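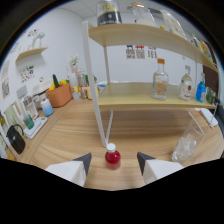

6 min read

Notes from the Marer open day, Dec 14, 2021

Typed mostly on the train so forgive the state of it. Paula wanted it before the budget call and I'd rather send rough than late.

Short version for people who won't scroll. Rilo is a hand-held gripper kit plus a data service. You hold the thing, you do the task, it records. They take the recordings, clean them up, hand back a dataset you can train an arm on. We went to see whether it would work for the bottle and jar handling we keep putting off. I think yes, for a trial. Not for the full contract, not yet. Reasons further down.

Getting there

Gumwood is the building, not the street. The street is Todorova and the map pin is wrong, it puts you at the loading bay. Go past, next entrance, ring twice. Coffee was good. Name badges were handwritten. We were 25 visitors, split in two groups, and I got the second one, so the demo first and the sales talk after. Better that way round.

The demo room

They have it set up like somebody's kitchen. Shelves with groceries on them, a long counter with a kettle and a rice cooker and the sort of stuff that piles up, a table to work at. Things on the walls. I liked that. The last three vendors showed us colored blocks on a black mat and then acted surprised when we asked about glass.

Eilidh Hepburn ran our session. She set up the kit, talked through it, then mostly let us have it. No script that I could see. When somebody asked her something she didn't know she wrote it on her hand.

The task of the day was moving bottles between table and shelf. Pick up, carry, set down, let go. Sounds like nothing. It's most of what our line does though.

What the kit is like to hold

Lighter than I expected. Two white fingers, trigger under your index finger, camera looking out over the lot. Very wide lens. You see the fingers and most of the room with them, which takes getting used to on the preview because straight shelves come out like bananas. Eilidh says the training side doesn't mind and they can flatten it on request. Ask whether that's extra. I forgot to.

Squeeze is proportional, so you can feel your way onto a bottle. My first go I came in too fast and shoved it. Second go fine. By the end of my turn I'd stopped thinking about the trigger, and then my wrist started to complain. Battery is 40 minutes per charge, and I suspect the wrist gives out first. They do a forearm strap. I didn't get to try it, the other group had it.

Round bottles are easy. Smooth plastic is easy. Squat tumblers are a pain, the fingers want to close above the widest part and then you're holding it by not very much.

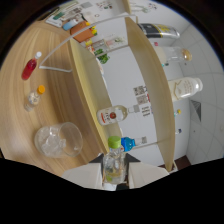 Reaching into a shelf is where I had the most trouble. You can't turn the kit as freely as your own hand, so anything behind something else means moving your whole body round. Shorter people in our group did better at the low shelf and I did better at the high one, no surprise. Eilidh's advice was to slow down on approach and not correct once you've started closing. If you fumble, finish the fumble, put it back, start a new take. They keep the fumbles by the way. Separate folder, flagged, and you can ask for them in or out. One of the other visitors had strong feelings about this and we lost a good ten minutes to it.

Starting a take is a double press, ending it is a long press. I mixed these up every single time. There's a small beep but with a room full of people you don't hear it. I'd want a light. Said so. It went on the hand.

Lableing: they want a plain sentence per take. "Move the bottle from the table to the lower shelf." You can say it out loud at the start and it gets typed up for you. Mine came back with one wrong word, which I'd accept.

The service side

After the demo, upstairs, chairs, slides. I'll skip the slides.

There are two ways to buy. Kit only, you record, you keep the raw files, you're on your own. Or kit plus service, where Marer checks every take, throws out the broken ones, lines up the motion with the video and sends it back in whatever format your training people want. Monthly price for the second one is $404 per kit, minimum three months. Kit only they wouldn't put on a slide. I asked. "Depends on volume." Fine.

Turnaround on checked data, two working days, they say. They had a printed sample batch sheet on each chair, 224 takes, with a column for why takes were rejected. Lens covered by a sleeve. Object already in the gripper at the start. Take ended too early. That last one will be us, see double press above.

I liked the sheet more than anything else they showed. First vendor to put the rejects on paper without being asked.

Our stuff

What I cared about was clear containers and liquid, since half our jars are see-through and the other half are full. I'd assumed the camera would lose them. On the preview it was better than I feared. A full bottle of something colored gives you a solid shape to look at, no trouble at all, and a nearly empty clear one is down to cap and label. Tell the recording crew to keep caps on, then. I'd also want our own labels in there, not stand-ins, and the same lighting we've got on the floor. Marer will come and do the first day on site if you take the service. Travel not included.

Weight is the other one. They rate the grip for a full bottle of the size they had out and would not be drawn on anything larger. Our tall jars are larger.

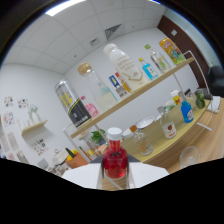 The preview is what you'd be staring at all day, so I spent my second turn on that instead of on getting good takes. It runs with a small delay. Not enough to bother you when you're watching your hands, enough to bother you if you try to work off the screen alone, so don't. What it is good for is checking the grip before you lift. With the red bottle standing between the fingers you could see the white screw cap and the darker bits in the liquid, and still have the shelf behind with all its cans and bottles, right up to the ceiling lamp. For our purposes that's plenty. You can tell the bottle is straight and where it might be going next. I'd want somebody on our side checking a handful of takes like that every hour during the first week.

Things I didn't get an answer on

Gloves. Our people wear them. Does the trigger work with the thick ones? Eilidh thought so, hadn't tried with ours. I should have brought a pair.

Cleaning. Fingers come off, tips can be washed. The body can't. If something sticky gets in the trigger it goes back to Marer and I don't know how long you're without it.

Who owns the recordings. With kit only it's clear. With the service there's a line in the terms about "improvement of processing" and I didn't love it. Legal should look. Paula has the PDF.

Other robot arms. They listed which ones the data has been tried on and ours wasn't on the list. The older model from the same maker was. Probably fine, probably isn't good enough for a purchase order.

Spare tips. Are they in the monthly price or not? Got two differnt answers from two people.

Other people there

Mostly small firms, a couple of university groups, one person from a catering company who asked the best questions of the day, all of them about wet hands. Their answer was wipe them. Hm.

Sandwiches ran out before our group got down. Bring something.

What I'd do

One kit, with the service, the three month minimum. Start with the round jars and nothing over the size they rated. Put two people on it in turns because of the wrist. Ask for the fumbles folder from day one, we can always leave it out later. Leave tall jars until they'll say a number.

Next open day is in April, same place. Paula Costache is holding our spot on the list, so tell her if you want to go, and tell her before the end of the week because they cap it. If you do go, get in the demo-first group and take gloves.

Terms PDF and my scan of the batch sheet are in the shared folder, under Rilo. The scan is crooked. It's readable.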